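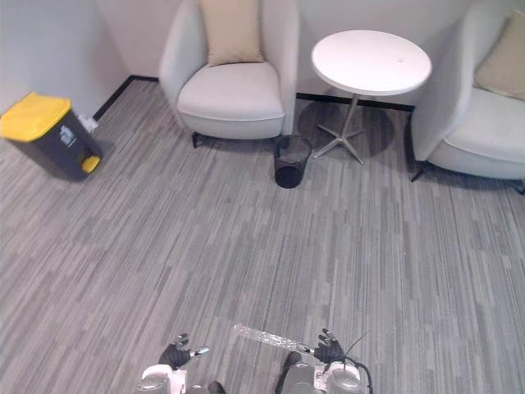 *The corner by the lounge, with both bins.*

I want to argue for the second bin.

Our office has a pedal bin with a yellow lid against the wall, and a small black mesh wastebasket out on the carpet between an armchair and the round table. Every few months somebody proposes getting rid of the wastebasket. The last proposal came in March from Marius Coman, who said that a room with two white armchairs and a white table shouldn't have a trash can in the middle of it. He wanted one bin, against the wall, with a lid. I like Marius and I see his point. I still think he's wrong.

A bin works when you can reach it from where the trash gets made. In a lounge corner the trash gets made in the chairs. People sit down with a tea bag, a granola bar, a receipt, a tissue. If the bin is a few steps away, a fair number of them will put the thing on the table and mean to deal with it when they get up. Then the phone rings. I have done this myself many times, and so has everyone who now tells me they haven't.

We tried it the other way. When the company was still on Foltilton Street we had one large bin by the door and nothing near the seats. The table there was never clear. Wrappers went down the sides of the cushions. Michalis Moschos pulled a banana peel out from behind one of them, and it had been there long enough to leave a mark that the cleaner couldn't get out. White upholstery is not forgiving, and we have white upholstery again.

The usual complaint about an open wastebasket is that you can see what's in it. With mesh you can see it from the side as well. I count that in its favor. A lidded bin hides its contents, so it gets emptied when it smells or when the lid stops closing. A small open one gets emptied when it looks bad, and it looks bad early. It also weighs next to nothing, so whoever is going to the kitchen anyway can take it along.

There is the matter of what goes where. The pedal bin has a recycling-style label on the side, and people do read labels if there is another place to put the other stuff. With one bin in the room, everything goes into it, label or no label. I'd keep paper and packaging for the yellow lid and let the little basket take the rest, dry things only. Anything wet should be walked to the kitchen. I'd put that rule in writing, because people have been known to pour coffee into mesh.

Marius's other idea was a side table with a built-in waste slot. Wundeo makes one, and he sent around a page showing it at $359. For that money you get a hole that has to be cleaned from underneath. Our basket cost $12 at Durrani and has no moving parts.

I will give him two things. The basket could sit closer to the wall when we have visitors, and it should be put back where it was afterward, which doesn't always happen. And black on gray carpet next to white furniture does draw the eye. If somebody wants to buy one in a lighter color, I won't object, as long as it stays small and stays within arm's reach of a chair.

What I would object to is a room arranged for how it looks at 10 in the morning before anyone has sat in it. The chairs are for sitting and the table is for putting a cup on. The cup usually comes with something to throw away, and the basket should stay where it is.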